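How a Tree Keeps Its Records

A tree grows in two directions. The tips of its branches and roots get longer, and the trunk gets wider. The widening happens in a very thin layer of living cells just under the bark, called the cambium. The cambium makes new wood on its inner side and new bark on its outer side. Everything further in is older wood.

In places with a warm season and a cold season, the cambium does not work at the same speed all year. In spring it makes large cells with thin walls, which carry plenty of water up to the new leaves. This is called earlywood, and it is usually pale. Later in the summer the cells are smaller and their walls are thicker. This is latewood, and it is darker. In winter the cambium stops. One pale band plus one dark band makes one growth ring.

When a log is sawn straight across, the rings show as circles. When it is sawn lengthwise into boards, the same rings show as stripes, waves or long pointed arches. The pattern on a board is called its figure. Woodworkers often just say grain, although strictly speaking grain is the direction in which the wood fibres run.

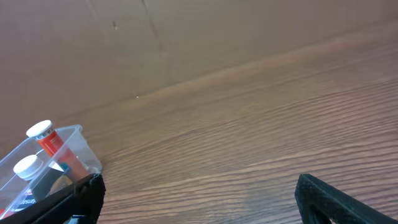
Why do some boards have wavy lines and others straight ones?

It depends mostly on where the saw passed through the log. A board cut so that the rings stand nearly upright through its thickness has straight, narrow lines. This is a quarter-sawn board. A board cut near the outside of the log meets the rings at a low angle, so the lines spread out and wander. This is a plain-sawn board. A trunk that grew with bends in it will give wavy lines as well.

Ring width also records the weather. A wet year with a long growing season usually leaves a wide ring. A drought leaves a narrow one. Scientists who study this are called dendrochronologists (den-dro-kruh-NOL-uh-jists). They seldom need to cut the tree down. They use a hollow drill called an increment borer, which removes a core of wood about as thick as a pencil.

Margaux Bodin keeps the core collection at Jasetia, near the town of Getberg. It holds 1,726 cores. The oldest living tree sampled there had 269 rings when it was drilled one February, while the cambium was resting.

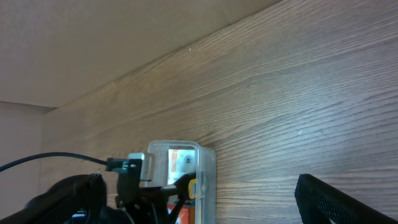

A single core can mislead. In a very hard year a tree may make no ring at all on one side of its trunk, and a late frost can leave a false ring that looks like an extra year. To catch these errors, the wide and narrow rings in one core are matched against those in many others from the same area. This is called cross-dating. Once the patterns agree, every ring can be given a calendar year, and old roof beams can be dated in the same way - provided enough rings are left in the beam. At Jasetia the minimum is 82.

Words to know

Cambium: the thin layer of cells that makes new wood and bark.
Earlywood: pale wood made in spring.
Latewood: darker wood made in late summer.
Cross-dating: matching ring patterns between different pieces of wood.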